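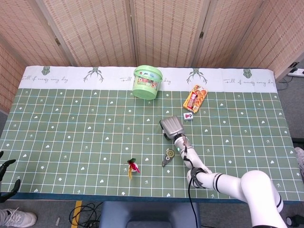 1/10
Started at Sengar in December, on the returns side. Most of what comes back is small odds and ends that don't fit any tray: toys, snacks, stationery, single game pieces. A robot arm does the picking up now, and I want to write down what that has changed for us before I forget what it was like without it.

2/10
Before the arm there were four of us on the returns tables. You picked a thing up, looked it over, put it in the right bin and keyed it in. On a busy shift that was 1,000 items between us. My wrists hurt most evenings and I took that as part of the job.

3/10
We still have four people. I know that's the first question because my mum asked it too. Two of us work beside the arm, one does the keying and one does the damaged stock, a job that used to get left until the end of the shift and then left again.

4/10
The arm is fine with a packet of crisps or a box. Small flat things are slower. A mahjong tile is a good test: it's smooth, it sits low on the cloth and there isn't much to get hold of. A tape dispenser is a different problem, all curves.

5/10
We practise with an ordinary table and a patterned tablecloth. The cloth was Coralie Waaka's idea. Returns don't turn up on a clean grey surface, they turn up in whatever mess they were packed in. Ours has "Full of energy every day" printed along the edge over and over. I can now read it in my sleep.

6/10
What I do all day has changed more than I expected. I set things out, I watch, I write down what it dropped and I put it back. Less lifting, much more standing still. My wrists are better and my feet are worse. Ronaldo Talavera has asked for proper mats and we are still waiting for them.

7/10
The pay question. We got one extra grade for the training, and it took 20 weeks and a lot of emails to get it. Chibuzor Eze did most of the arguing. If you're at the Hellside site and about to get one of these, ask for the grade in writing before the arm is switched on.

8/10
Breaks are better. The old target was per person per hour, so you felt every trip to the toilet. Now the target is for the whole table and we stop for 10 minutes when the arm is being reset. Management would like those resets to be shorter. We would not.

9/10
Things I miss: talking. You could chat across the old tables all shift. Now you're watching a gripper and you lose the thread of what the other person said. Jolene Ormsby moved to the front desk over it and she's happier there.

10/10
I'm 39 and I'd like to be doing this in five years, or something like it. There's a second course in spring on fixing faults. It has two places and I've put my name down for one.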